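Week 4: Marking out a floor

Right, so last week we got through measuring a room and drawing it up, and a fair few of you asked me afterwards why we bother taping anything when the plan is already on paper. Fair question! My answer is that people are hopeless at reading plans (me included, and I've been drawing them for years). Put the same shape on the floor at full size and suddenly everyone in the room has an opinion about it, which is what you want before the furniture turns up.

This week is all tape. Bring knee pads if you own any, and a tape measure that locks properly.

Start from something that won't move. A wall is good, a column is better, a door frame will do. I've watched groups set out from the edge of a rug, and then somebody kicks the rug. Pick your long side first, measure it off the wall at both ends, and put a little tab of tape at each end before you commit to the full strip. Then do your corners. The easy check is the diagonals: measure corner to corner both ways, and if the two numbers match you've got a rectangle. If they don't, you've got something leaning, and you'll need to nudge one side along until they do.

For the exercise, the first rectangle is 2,000 mm by 1,050 mm, the footprint of the workbench in the Drostov fit-out we've been using all term. Yes, I know Dexter's group measured it differently in January. Use my numbers for now and we can argue about it over a coffee.

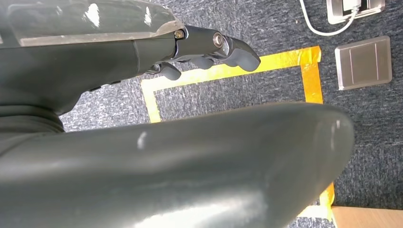 Carpet needs a bit more patience than a hard floor. Run your hand over it first and pick up any fluff, or vacuum if you can get at a power point, then lay the strip down without pulling on it. Stretched tape wants to creep back to its old length and you end up with ripples. Press from the middle outwards with the side of your fist. I don't worry too much about a wrinkle in the middle of a run, but I do fuss over the corners, so overlap them and trim the outside edge with a blunt plastic scraper. Please, no blades on the carpet. We're still paying for the last one.

Colour: go for whatever contrasts with the floor and stick to one colour for one meaning. Régis Coste, who taught this unit before me, had a lovely system with five colours and a legend taped to the door, and I could never remember what the green was for. I use one colour for the footprint of a thing and a second for the space you need to get around it. That covers nearly every job I've done.

Which edge counts? This one trips people up every year. Decide whether your measurement goes to the inside or the outside of the tape, write it on your sheet, and do it the same way on all the sides. Mine go to the inside edge, so the tape sits around the object and you can still see it once the object is in place. With wide tape the difference between the two is big enough to ruin a tight fit beside a doorway.

Once your first rectangle is down, walk it. Open the nearest door, pretend to carry a box past, squat as if you're getting into a bottom drawer. Virgilio Baluyot found a cupboard clash that way last year that had sat on the drawing for weeks without any of us spotting it (I'd signed that drawing, too).

Getting it up again: peel slowly, low to the floor, back over itself. If it leaves gum behind, dab at it with a cloth and warm soapy water and don't scrub, you'll fuzz up the pile.

To hand in: your dimensioned sketch, both diagonal measurements, and a few lines on what you'd shift after walking it. Leave it in the tray outside room 316. If you were away for the measuring session, see Jarrah Paewai, who has the spare notes.

Next week we put the clearances around it, so don't pull your tape up unless I ask you to.

Related handouts
Week 3: Measuring a room and drawing it up
Week 5: Clearances, doors and drawers
Reading list and tool list

6 shares | 2 comments

Questions about this unit: see Sylvain Joly at the front desk | © Resitz Short Courses | Back to top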